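The Lerklow survey gave the chapel a date of 1708, and I was supposed to believe it because somebody had carved it over the door.

I've carved things over doors. Anyone with a chisel can be old.

The valley was going under in April. Nudia, the company with the dam, had paid for one last season of digging, and it had paid for the brochure before that. The brochure said 500 graves would be moved with dignity. It said the new town, Flullero, would have a heritage center with up to 700 objects on display. We had found two that I would have crossed a room to look at.

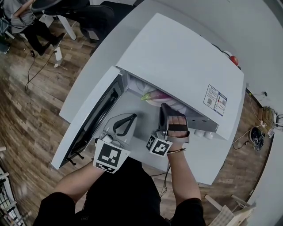
Eggplant on a plate.

14 shares · 3 comments

I wrote my doubts in the margin of the day log. The mortar was wrong. The lintel had come from some other building, and the floor beneath it was older than the walls by a long way – older than the river's present bed, if the gravel could be trusted. I trusted the gravel more than I trusted the survey.

The Sjöberg report came back at noon. It agreed with the lintel. It agreed with everything Nudia had ever printed, down to the spelling mistakes. 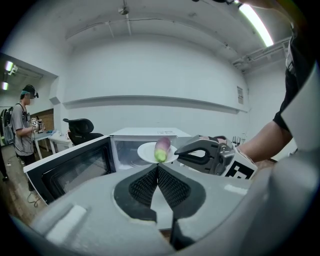
I drove down to the chapel anyway and pulled up one more slab. Under it was packed clay, and in the clay a row of postholes, close together, running straight out under the wall toward the water. A long house, maybe. Maybe a fence for goats. I've seen careers built on less than a goat fence.

I drew it to scale, wrote "not 1708" beside it and signed my name. Then I put the slab back, and it rocked a little when I stood on it.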